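Lunde library moves craft night to Thursdays

The Lunde Public Library will move its weekly craft night from the small meeting room to the main reading hall starting in January, the library said in a notice posted 11/23/23. The evening will also shift to Thursdays, when the building already stays open until 9 p.m.

The meeting room holds 17 people under the fire code, and the library has been turning residents away since the end of summer. The reading hall has space for several more tables, along with better lighting for hand sewing and other close work.

Sessions remain free for anyone with a library card. Visitors without one can sign in at the front desk. Fabric, thread and basic tools are provided, but people working on larger projects should bring their own material. 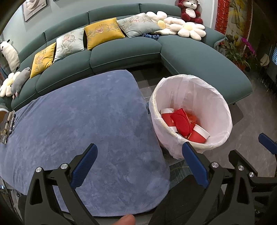
By the Newsroom Editor, Vimell County Weekly

A soft blue cloth over a low table. The program covers sewing, mending and simple upholstery.

The first Thursday session will deal with cushion covers, and later dates are set aside for hemming, zippers and patching worn clothing. A full schedule will be available at the desk and on the library's website before the holidays.

The library is paying for the change with a $500 grant from the Cernisura Fund, which supports evening programs in the county's smaller towns. The money will go toward folding tables and two used sewing machines – both to be kept on site and shared during sessions.

Parking behind the building is limited on Thursdays due to the choir rehearsal next door. The library suggests using the lot on Kimiris Street, where spaces are free after 5 p.m.

Children under 9 are welcome with an adult. Registration is not required.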